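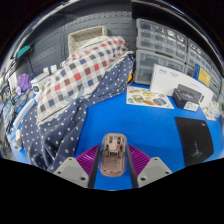 A hand-held gripper with ribbed purple fingers around a translucent computer mouse.

Hand-held demonstration gathering is a way of collecting examples for a robot learning system without a robot in the room. A person holds a gripper fitted with a camera and does ordinary chores with it: picking up a mouse, moving a cloth, putting a box back in its place. The camera records what the gripper meets, and a learning system later studies the recordings to work out how a robot arm might do the same.

The method is wonderfully direct. People already know how to reach around clutter, and all of that know-how goes straight into the recording!

Soft fingers are common on these tools. Ribbed ones bend around an object as they close, so a rounded shell can be held without much fuss over the exact angle.

Naltano

The Naltano collection, begun in September, is a tabletop set of 837 examples, with a planned total of 1000. Each task is repeated by 12 people, and the objects are shifted between tries. Desks are left busy on purpose, as a system trained only on bare tables tends to struggle in a real home. The Wuvora project uses the same fingers but keeps its recordings to 70 per task.

Sorting

Failed grasps are usually kept and marked as such. Slips followed by a second try are especially prized, as they show a learning system how to recover.

See also: Pesinero gripper; Kontogiannis format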